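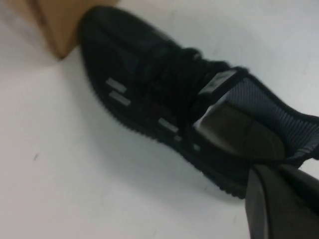
Project Report: Robot Handling of Soft Goods
Visit to the Ruvstead Packing Laboratory
Prepared by Noemi Benavides and Min-kyu Sun

1. Background

Footwear is one of the harder product groups to handle by machine, and it was chosen as the subject of this project for that reason. A shoe is soft in some places and stiff in others, it has an opening on one side, and it seldom comes to rest in the same position twice. Our course in automated systems had dealt mainly with rigid parts up to this point. A black knit sneaker lying on its side on a white tabletop, with its laces bunched over the instep and a bit of white paper stuffing showing inside the collar, presents a different kind of task from a machined block in a fixture. The open day held at the Ruvstead laboratory in July gave us the opportunity to observe such a task at close range and to speak with the people responsible for it.

This report describes what was demonstrated, how the work was organized, and what we recorded. It also sets out several points that we intend to carry into the second part of the project, in which we will design a small handling cell of our own.

2. Purpose of the Visit

The visit was approved by the department as part of the project plan. We were asked to answer the following questions:

How is a soft article located and picked up when its position is not known in advance?
What information does the operator have during the work?
How are failed attempts recorded and used?
Which parts of the process remain manual?

A list of questions was sent to the laboratory two weeks before the visit. The staff had prepared written replies to most of them, which saved a good deal of time on the day.

3. The Host Organization

Ruvstead is a shared facility. It is used by several firms that do not have laboratory space of their own, and it opens to students once a year. The demonstration we attended was run by Rarkia, a firm that develops packing systems for small warehouses. A second firm, Cenetti, supplies the software used to store and sort the recordings. Cenetti had a table in the entrance hall, where visitors could look through past sessions on a screen.

The open day began at 9:30 in the morning with a safety talk. Visitors were then divided into groups, and our group was assigned to the footwear station first and to the carton station second. We had requested this order, and we are grateful that it was arranged.

4. Description of the Demonstration

4.1 The task

The task at the footwear station was stated in one sentence on the information sheet: the robot is to pick up a single shoe from the table, turn it to the required position, and place it in a carton. The sheet noted that the shoe may lie on either side or stand on its sole at the start. The operator does not correct the position before the attempt begins.

The arm is guided by an operator during recording sessions. The movements, together with the view from a small camera mounted near the gripper, are stored and later used to train the control program. During the second half of the demonstration the arm was run under program control, and the operator only observed.

4.2 Choosing a grip

The engineer in charge of the station explained that three kinds of grip are in use. In the first, one finger enters the collar and the other closes on the outside of the heel. In the second, the shoe is held across its width near the middle. In the third, the gripper closes on the tongue and the laces together. The third grip is used only to turn a shoe and never to lift it, as the laces may shift under load.

We had assumed that the grip across the middle would be preferred, as it is closest to the center of mass. The engineer reported that the heel grip is chosen more often. The heel is among the stiffest parts of most shoes, and a finger inside the collar gives a secure hold even if the outer finger slips a little. With a knit upper the difference is greater, because the fabric gives way under pressure and the shoe can roll out of a grip that looked sound.

4.3 Color and contrast

A large part of the discussion concerned what the camera can and cannot make out. An all-black shoe on a light table has a clear outline, but the details within that outline are hard to separate. Laces, upper and sole may all appear as one dark area. A fuzzy knit adds a further difficulty, because the edge itself becomes soft and the program must decide where the shoe ends.

Small reflective markings are helpful in this respect. Gray stripes on a side panel, for example, give the program something fixed to refer to when it estimates which way the shoe is pointing. The same is true of a lining in a lighter shade than the upper, which shows where the opening is. Rarkia advises its customers to include both plain and marked shoes in any recording plan, so that the program does not come to depend on markings that other products lack.

4.4 Program control

The second half of the demonstration was carried out without operator guidance. The arm approached more slowly than it had under guidance and paused before closing the gripper. We were told that the pause is set on purpose and can be shortened once a customer is satisfied with the results.

On two occasions the arm closed on the shoe, opened again, moved a short distance and made a new attempt. This behavior was not written into the program as a rule. It had been learned from recordings in which operators corrected themselves – a point to which we return in Section 6.

5. Records and Results

At the time of our visit the footwear collection held 2645 recorded attempts. Each one is labeled with the type of shoe, the starting position, the grip used and the outcome. Labels are entered by the operator directly after the attempt. A second person reviews a portion of them each Friday and returns any that are unclear.

We were permitted to observe and note the results of one full session under program control. The session consisted of 80 attempts, of which 55 were entered as complete. An attempt is complete only if the shoe is in the carton in the required position at the end. Attempts in which the shoe was placed in the carton the wrong way round are entered as partial, and all others as failed.

The most common cause of a partial result was rotation during the lift. The most common cause of a failed result was a finger that met the outside of the collar instead of entering it. We asked whether a thinner finger had been tried. It had, and it performed better at the collar, but it left marks on soft uppers and was withdrawn. The Baek finger pads now fitted are flat and somewhat wide, and the staff consider them an acceptable compromise for the time being.

6. Observations

The following observations were agreed upon by both authors after the visit.

First, the value of a recording does not depend on its being free of error. We had expected that unsuccessful attempts would be deleted. At Ruvstead they are kept, and those in which the operator makes a mistake and then recovers are considered especially useful.

Second, the manual work has changed in kind. Shoes must still be taken out, set down in varied positions and checked for damage, and someone must decide whether the paper stuffing is to be left in or removed. The instructions at the station call for both conditions to be recorded. A stuffed shoe holds its shape better at the toe, whereas an empty one is lighter and folds more easily.

Third, labeling takes longer than we had supposed. The operator we observed spent nearly as much time on the labels as on the attempts themselves. In our own project plan we had set aside one afternoon for this work, and the plan has been revised.

Fourth, the camera near the gripper gives a very good view of the article but a limited view of what lies around it. When the arm is low, a nearby carton may be visible only at one corner. The operators therefore rely on a second view from above when moving toward the carton. The authors differ on whether our own cell requires this second camera. Mr. Sun considers it necessary. Ms. Benavides believes that a fixed carton position would be sufficient for a student project and would leave funds for a better gripper. The question will be settled at the next project meeting.

7. Limits of This Report

Only one session was observed in full, and it was held on an open day with visitors present. The results in Section 5 should not be taken as typical of the station. We were also not able to examine the control program, which is the property of Rarkia, and our remarks on its behavior rest on what we saw and on the explanations given by the staff.

The carton station is covered only briefly in our notes. The visit there was shortened by a delay in the schedule, and we have chosen to leave it out of this report.

8. Further Work

The second part of the project will begin with a gripping test on soft articles, without a robot arm. A hand-held gripper will be used to compare the three grips described in Section 4.2 on shoes of different construction. A low-cost arm will be added after that, on loan from the department workshop. The laboratory has kindly agreed to review our test plan before the work starts, and a draft will be sent once our adviser has approved the budget.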